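4.2 Does clutter hurt the planner?

I'll admit I expected Finska to fall apart here. We took the policy trained on tidy tables and ran it, with no extra tuning, through 1749 simulated episodes on the Wikdale tabletop, shuffling the objects each time (crates, mugs, plates, a banana, whatever the asset library gave us). The goal was always a single pick and place, and I gave the arm 65 seconds before calling it a failure.

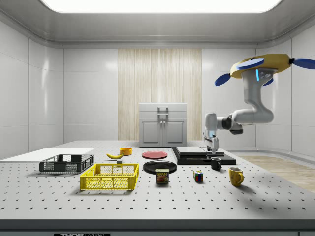 Figure 4. A cluttered Wikdale layout, with the arm at right and the objects spread over the perforated tabletop.

One of our reviewers wondered whether all this just rewards slow, careful motion, and asked for a tighter time limit. Fair point! So I cut the limit to 51 seconds and ran everything again. Success dropped by 9 points, mostly on the mugs, where the planner kept second-guessing its approach to the handle. The Dodby baseline dropped further, so the ranking didn't change, but I'd no longer call our method fast. Grasp scores by object are in Table 3.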